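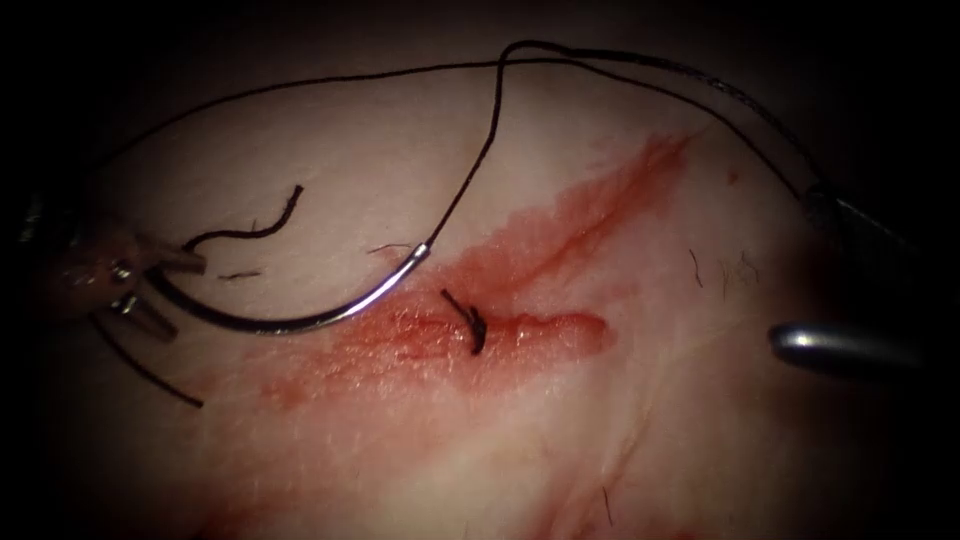 Every few months someone tells me that practice pads are going to fix the way we teach suturing. The pads are softer now, they say. They crease like skin. They can be made to look as though they bleed. I have taught wound closure in one form or another for about 30 months, and I remain hard to impress.

My complaint starts with the red stuff. A smear of it along an incision does something to a student, I'll grant that. Shoulders go up. People stop chatting. But color is cheap, and I don't think a stained pad teaches anyone much about bleeding. Real bleeding changes while you dither. It hides the edge you were about to take a bite of. A stain stays put and lets you look at it for as long as you like.

Anca Surdu, who runs the skills sessions at Vokstead and disagrees with me about nearly everything, says I am asking the pad to be a patient. She may be right. Her view is that the pad only has to be good enough to make the needle behave, and that the rest is decoration. I could live with that if the catalogs said so. The last one I was handed, from an outfit called Veloso, spent most of a page on skin tone and one line on how the material holds a stitch.

What I would like to see people argue about is thread. Watch a beginner with a long black strand and a curved needle and you will learn more in a minute than any checklist can tell you. Where does the slack go? Does the loop lie off to the side, out of the way, or does it drift across the wound to be caught by the next pass? Most of the trouble I see comes from thread that was let go of too early, or never thought about at all.

Then there is the knot. We grade the finished row, because a finished row is easy to grade, and so students learn to make rows that look tidy. I have seen lovely, evenly spaced stitches held by knots I wouldn't trust on a grocery bag.

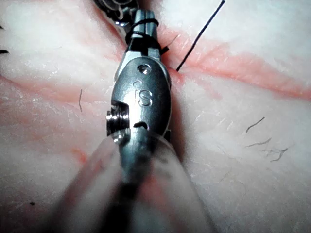 Black suture looped around the jaws, just below the tip.

The wraps are where I would put the marks. Are they snug on the metal, or sloppy enough to slide off? How long is the tail? Is the long end under control, or is it sawing at the tissue while the attention is elsewhere? None of this needs a better pad. A plain one would do, along with a teacher willing to sit close and be bored for an afternoon.

Yiran Jiang, a former student of mine, wrote to me in December to say her new program had bought the expensive pads and cut the supervised hours. She wanted to know whether I thought it was a fair trade. I told her to keep tying knots on whatever she could find, and to ask for the hours back.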